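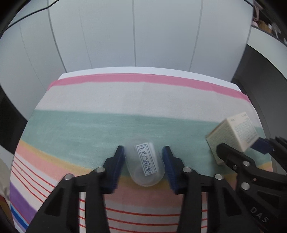
Page last changed: Friday, April 10, 2026

Trillia Picnic Backpack for four persons

The Trillia is a backpack for families and friends who like to eat outside and do not want to carry three different bags. It has one large compartment for food, a separate bottle sleeve on the side, and a flat pocket at the back where the blanket goes. The blanket is not included, please see the Prustomo blankets under Outdoor Textiles.

Inside the front panel you find 4 plates, 4 sets of cutlery and a small cutting board. Each piece is held with an elastic band. The plates can go in the dishwasher on the upper rack. The cutting board should be washed by hand and dried standing up.

The food compartment has a lining with foil and closes with a double zipper. With two ice packs it holds cold food well for a half day trip. In strong sun we recommend to keep the bag in the shade and to open it not too often. Ice packs are sold separately.

The shoulder straps are padded and can be adjusted from the sitting position too. There is also a short handle on top for carrying from the car. We have made the handle wider than on the older model, after several customers wrote to us that it was cutting in the hand when the bag was full.

Colors: moss green, dark gray, sand. The sand color is sold out at the moment and comes back in July.

Article number: 549
Spare parts: elastic bands, zipper pullers and single plates can be ordered with the spare parts form. Please write the article number of your backpack. Parts for the Gezer basket do not fit.

Care: Wipe the lining with a damp cloth and mild soap. Leave the bag open until it is fully dry. Do not machine wash and do not iron.

Price: $76, tax included. Pickup at our shop in Braltavdale is free of charge. Returns are accepted if the plates are unused and the labels are still on the bag.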